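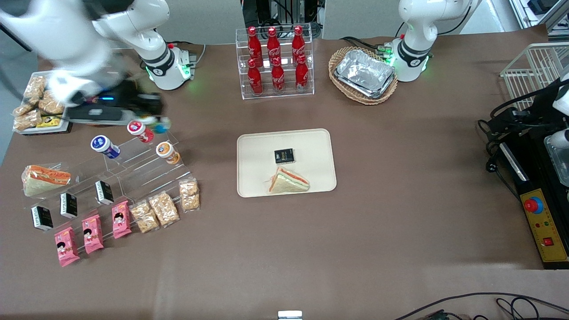

Six red Coca-Cola bottles on a clear two-tier rack.

OPINION
The Check Is in the Communiqué
By Tâm Đoàn
14 April 2021

There is a moment at every donor conference when a man at a podium reads out a number and the room applauds. I have sat through enough of these to know that the applause is the most reliable part of the process. It arrives on time and in full.

The money takes a different route. Last October the friends of Prikik, as they like to be called, met for two days in Multport to raise funds for the district's water system, which was wrecked in the spring floods. They pledged $44 million. There was a group photo. There was a closing statement in which the word "robust" appeared so often that I assume someone was being paid by the use. As of last week, the Prikik water office had received $4 million, and part of that was a loan.

I don't want to suggest that anybody lied. Pledging is a craft with its own rules, and nothing in those rules says that a pledge has to be new, or yours, or money. One delegation announced a contribution it had already announced the previous year for a different flood. Another offered "up to" a certain sum, and zero, as any lawyer will tell you, is well within the range of up to. A third pledged technical expertise, which came in the form of a team from Reisinger, the consulting firm, who stayed at the good hotel and produced a report.

I have read the report. It concludes that Prikik needs water.

Berhanu Abera runs the water office, or what remains of it, out of two rooms above a hardware store. When I called him in March he was trying to work out which of his donors still existed. One program had been folded into another, and the new one had a different form. The new form asked for the reference number from the old form, which had been a form without a reference number. He was good company about it. He told me he had started to think of the pledge list as a kind of weather forecast, something you look at in the morning before deciding what to wear.

Meanwhile 800 households in the lower part of the district get their water from a truck. The truck is Ekidus property, Ekidus being the regional relief fund, and Ekidus has been decent about lending it. But a truck needs fuel and a driver, and neither of them can be paid in robust commitment.

The defense I usually hear from diplomats, most often over lunch, is that legislatures control budgets and these things take time. Fine. I pay taxes too, and I would like someone to look at the bill before it goes out. If a parliament has to vote, let it vote. My complaint is with the order of events. In ordinary life you check your bank balance and then you raise your hand at the auction. In Multport you raise your hand, shake everyone else's, fly home, and discover some weeks later that your household has strong views about paintings.

So I have a modest proposal, and I use the word modest knowing that it will be treated as outrageous. Publish a second list. Put the pledges in one column and the payments in the next, with dates, and read them both aloud at the following conference before anybody is allowed a coffee. Let each delegation stand up when its line comes around. The governments that paid can enjoy the moment, and a few of them did pay, promptly and without fuss, and got exactly the same spot in the photo as the ones that didn't.

I put this to an official from one of the larger donors. He said it might discourage countries from pledging. I said I thought that was rather the idea. He said that a lower headline figure would send the wrong signal to the people of Prikik, and he looked so sincerely worried about the signal that I let him have the last bread roll.

But the people of Prikik have been receiving signals since October. They are, if anything, well stocked. Abera's request to donors, the one he has now sent on three versions of the form, runs to a single page and asks for pipe, a pump and the wages of the crew to put them in. He has left off the section on strategic vision. He says he may add one if it's required, and he asked me if I knew how long they were supposed to be.

The next conference is being planned now. I'm told the venue is lovely.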